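Home | Sessions | Speaker Notes | Slides | Contact

February
By the Stilov Student Robotics faculty adviser

What the Breakfast Table Project Taught Us, and What It Didn't
Speaker notes, long version. Read the room before using the second half.

SLIDE 1. Opening

Start without the video. Everybody starts with the video, and then the audience has made up its mind before I've said a word.

Say who we are: a student project at Stilov, one semester course plus whoever stays on after the grade is in. Say what I was asked to talk about, "student success in two-arm manipulation." Say that I have doubts about the word success and will get to them.

Ask for hands: who here has judged a student robotics demo? Keep your hand up if you asked to see the failed runs. (Wait. Don't rescue them from the silence.)

SLIDE 2. The assignment

The task sheet is half a page. Two arms, one table, ordinary kitchen things, pick them up and put them where you're told. Students read it and say it looks easy. Then they ask which arm does what, and the sheet doesn't say. I left that out on purpose, and I'm less sure than I used to be that this was good teaching. A few teams spent so long arguing over it that they had very little time left to run anything. 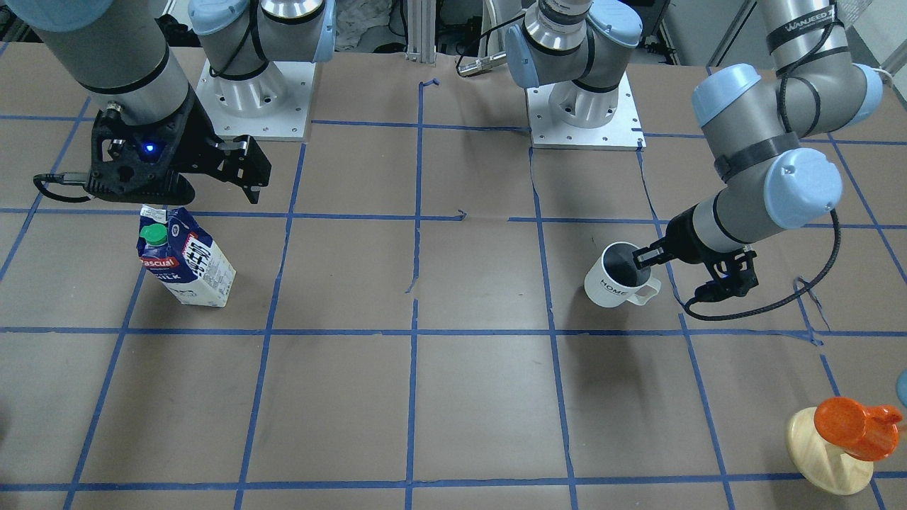 Division of labor is where most of the arguments happened. One camp wanted each arm to own half the table, the other wanted each arm to own a type of object. Take a moment like the one on screen: the left gripper has its fingers hooked into the HOME mug, and the right one is hanging open just over the green cap of the milk carton. Either camp would claim that as proof of its plan. I'd ask both of them what happens when the two things trade places, and I'd want the answer as a log file. An enthusiastic paragraph in the final report won't do.

Note to self: people will ask about the blue tape. It gives the team a way to say where a thing is. "Two squares toward you" is a sentence everyone can act on. It is also a crutch, and a wavy tape line makes a poor ruler. If a report quotes positions to the millimeter and the only reference is tape on brown paper, send it back.

SLIDE 3. The numbers, such as they are

The students logged 2,881 attempts over the semester. Of those, 2,040 are marked "complete." Let the audience do the division and be impressed.

Then say what "complete" meant. For the first stretch it meant the person at the keyboard thought it went fine. We had no written rule. When we finally wrote one (object released, upright, inside the named square) we went back over 60 of the early "complete" runs and couldn't agree on a good many of them. I won't give a figure for how many, as the answer changed with who was looking.

So I don't quote a success rate. The students do, on their poster, and I let them, with a footnote. I'm still not comfortable with that footnote. It's in small type.

If somebody pushes: yes, we could have relabeled everything. It was the end of term. We should have had the rule in week one.

SLIDE 4. The carton

Slow down here. This is the part teachers will use.

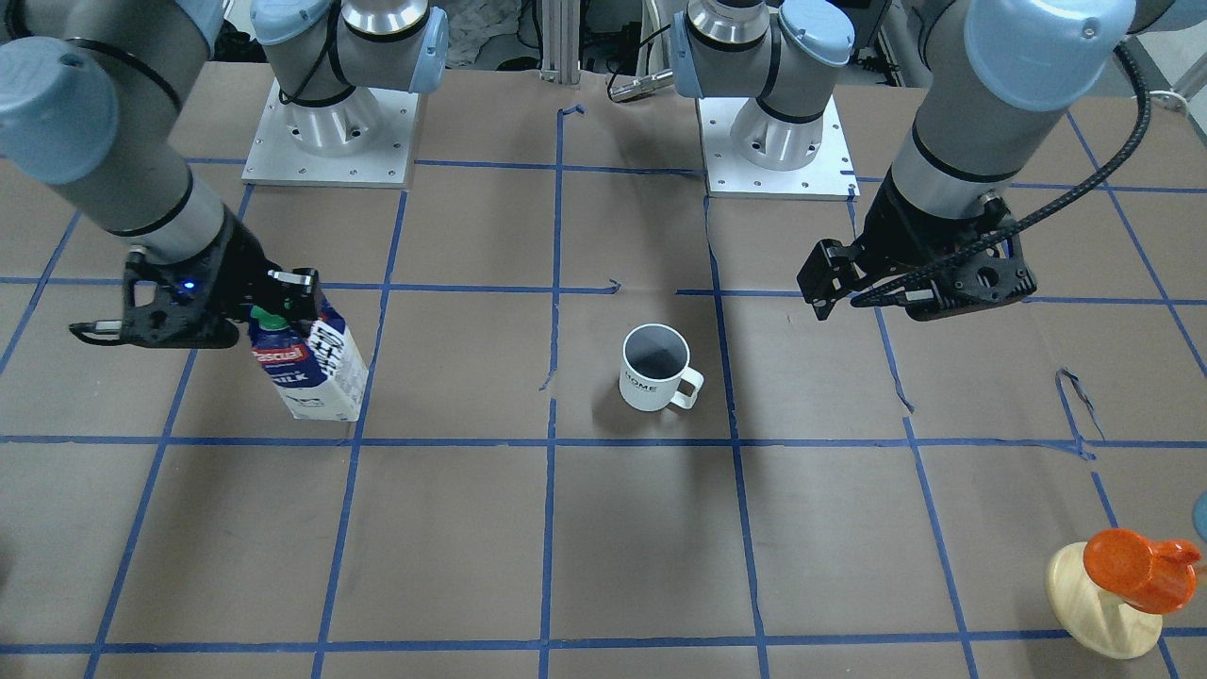
Photo: Stilov Student Robotics

Cartons are harder than mugs, and my students resisted that for weeks. The carton has a screw cap off to one side and very few places where two stiff fingers get a decent hold. Grab it up by the top and it tilts. Once it tilts, the bottom edge is no longer where your plan thinks it is, and setting it down becomes a different problem from picking it up. The teams that did their homework graded the pick and the place separately. The others gave themselves one checkmark for the pair.

Point out the idle arm. Left gripper open, nothing in it. The Bremier people, who run a similar class, told me their students treat a waiting arm as wasted and try to keep both moving all the time. I don't buy it. A waiting arm is one less thing to hit. I would rather see a slow run I can explain.

Cable question always comes up too. Answer: check the cables through the whole motion before you run it, at low speed. Next question.

SLIDE 5. Changing the objects

The Gamow scripts (our name for the shared code the teams start from) let you swap in a new object in an afternoon. That was sold to me as a test of whether the system generalizes. I have my doubts about that too. Swapping a mug for another mug tests very little. Swapping in a small box with printing on it tests a bit more. What I want is the same object in a bad position, and teams almost never chose that on their own. They set things upright, handle out, like a shop window.

Next year's sheet says at least 2 objects per session must start in an awkward pose, and that a different team picks the pose. Expect complaints.

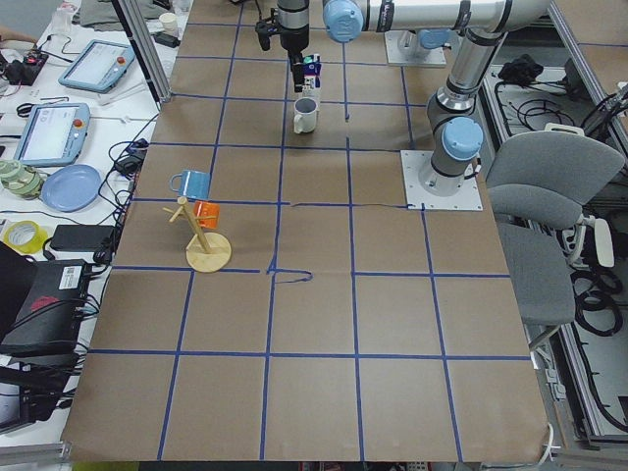
SLIDE 6. What I'd ask a team before believing them

- Who wrote the rule for a good run, and when?
- Who placed the objects? Was it the same person who wrote the code?
- Show me a session from start to finish, uncut.
- What did you stop trying, and why isn't it in the report?
- If I tip that mug over, do you have a plan or do you set it back up?

Go slowly through the last one. A mug lying on its side is the cheapest test there is, and I've watched good teams talk their way out of it.

SLIDE 7. The Barbieri question

Somebody will bring up the Barbieri competition, where student teams are scored on speed. Be polite. It gets students in the door, and a few of ours came that way. My complaint is that a score hides everything I'd want to grade. We tried a speed bonus for one assignment and the logs got shorter and the comments in the code disappeared. I dropped it. One assignment isn't much evidence either, so say that before someone in the front row does.

SLIDE 8. Questions

Leave this one up. If there's time, show the video now, with the failed runs left in. If they ask whether the students enjoyed it: most of them said so on the course survey, which they filled out before grades were posted.

Handout has the task sheet, the scoring rule as it stands, and the log template. Copy whatever you like. The template still has a typo in the second column, and we keep it because the scripts expect it.

Last updated: February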